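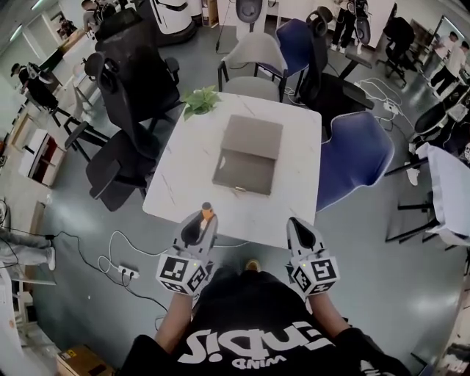 Meeting table, chairs and one plant

June 14, 2022

The white marble-patterned table has become the default place for anything that needs a flat surface, so I spent part of this week sorting out what belongs at it. Notes follow, mostly for my own reference.

Chairs first. The set doesn't match. There are black office chairs, including a large one with a tall mesh back, two navy blue ones with shell-type seats, a light gray upholstered one on thin black legs, and a white one with a cushioned back. The mesh chair is the best for long sessions and the worst for the table: its base needs more floor than the others and it ends up parked at an angle. The navy chairs take the least room. Shahram Parsa prefers the gray one and has asked that it stay on the far side.

The gray flat box with the gold-colored clasp stays on the table. I looked at a replacement from Granex and decided against it. The new one was 13 inches wide, which is too wide for the shelf it goes back to at night.

The potted plant is in the far left corner. It gets water every Tuesday and Friday, 300 ml each time. Afshin Kordestani thinks that is too much. I will cut it by half in October and compare.

Still open: felt pads for the thin-legged chairs. The pack I ordered from Karimi was 2 short, and the rest should arrive next week. Until then, please lift those chairs when moving them.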